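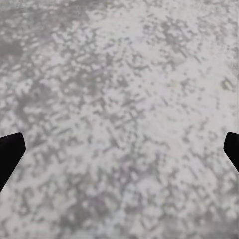
I started learning Polish at fifty-four and I've been promising several of you a proper write-up for months, so I'm going to do it as a thread with my coffee and get it out of my system. It's going to be long. I've never told a short story in my life and my kids will back me up on that.

A little background first. My grandfather spoke Polish to his brothers and to the dog and English to everybody else. I grew up with maybe ten words, most of them food and one of them something I repeated at my first communion lunch and was sent out of the room for. Then he died, and the language went out of our family pretty much overnight.

What got me moving was a phone call with his nephew, Sławomir Cieślak, who is 80 and lives outside Poznań and had never heard my voice before. We had his granddaughter on the line to translate. He talked for a long, long stretch, very softly, and at the end of it she said, "He says he is happy." I hung up and thought, well, I want the rest of it.

So, the app. I used one called Zorno, and I'll say up front that I'm fond of it even though it made me so mad I put my phone in a drawer more than once. It's good for getting words into your head. My count this morning is 1,531 and I'm proud of every one, including "badger," which I have yet to need (borsuk, if you're curious).

Where the app let me down was endings. Polish nouns change depending on what they're doing in the sentence, and I'd been tapping along happily for weeks before I noticed that I was picking the right answer by the look of it and couldn't have told you why. Same with numbers! I can count to a hundred. But "two" is dwa or dwie or dwoje or dwóch, depending on two of what, and I still stop dead in front of it like a horse at a gate.

That's when I signed up for the evening class at the Troston library. I nearly didn't go in the first night. I sat in the car with the heater on and watched people go through the doors and they all looked thirty and clever. I'm so glad I went in.

The teacher is Palesa Magagula. She grew up in Durban, studied engineering in Wrocław, and learned Polish from scratch in her twenties, and I think that's exactly why she's so good at this. She remembers which parts hurt. She'll stop in the middle of the genitive and say, "This bit is horrible, I'm sorry, we're going to do it for three weeks," and then we do it for three weeks.

Her big thing is labeling your life. Whatever you walk past in a day, you say it out loud, and then you say one true thing about it. So I go around muttering. The door is open. The wall is white. I'm going to the kitchen, I'm in the kitchen, I'm coming back from the kitchen – three different endings, by the way, and I get the last one wrong every time.
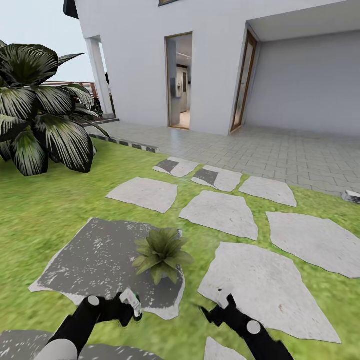

Drzwi (door), dom (house), and way back down the hall, lodówka (fridge).

Drzwi is always plural, even when it's one door. I asked Palesa why and she said, "Why are scissors?" and I had to go lie down.

For those who asked about books: I have a fat old grammar by somebody named Stępień that I bought used for the price of a sandwich. The binding is gone and the last owner wrote furious little notes in pencil all through the chapter on verbs of motion. I love it. It's a terrible book to learn from and a wonderful one to look things up in, if that makes sense. Don't start with it.

I also keep a notebook, a plain lined Visari with an elastic that gave up in August. One page a day, and only sentences I've wanted to say and couldn't. "I'm running late and it's my own fault." "Does this soup have dill in it?" "My sister thinks she's right." Those stick far better than anything about the pen being on the table, and when I flip back through, it's a sort of diary of what I was cross about.

The pronunciation question comes up a lot. It's better than it looks on the page! Once you know what sz and cz and rz are doing, they do it nearly every time, and you can read a sign out loud without understanding a word of it. I practiced on szczypiorek, meaning chives, for an entire drive to the dentist. My husband now says it too, badly, and only when there are chives.

Some words are a free gift, and on a bad day I go looking for those. Telefon. Radio. Problem (very handy). Hotel. You get those on day one and nobody can take them away from you.
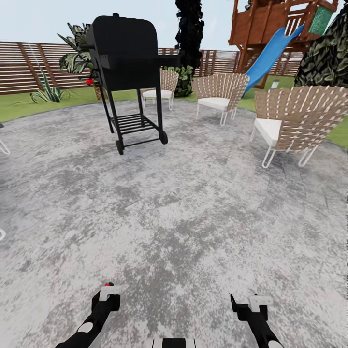 Another freebie. In Polish it's a grill.

I should say something about the bad stretch, because somebody in the replies last time said they'd quit at month four and felt stupid. Mine was month five. I'd understood a whole weather forecast, thought I'd turned a corner, then put on a Polish radio play and caught "yes," "Monika" and "potatoes." I didn't open the notebook for two weeks. Then I missed it, and I went back and apologized to Palesa in Polish, and she corrected my apology.

What helped me was making everything smaller. Five minutes while the kettle was on. One song, the same song, until I could hear where the words stopped and started. I gave up on the streak counter altogether – it had begun to feel like being nagged by a very small owl of my own making.

Sławomir and I talk by ourselves now, without his granddaughter. It's slow. He repeats himself without being asked and he never switches to that loud voice people use on foreigners. Last time he told me about my grandfather falling out of a pear tree as a boy, and I followed it right up to the branch breaking, and then he laughed so hard I lost the rest.

I've asked him to tell it again next call. I've looked up "ladder" and "branch" and "trousers" to be ready.

If you're thinking of starting a language, any language, at any age, my replies are open and I'm happy to talk about it until you beg me to stop. And if anyone has a good way to remember dwoje, please, please send it over.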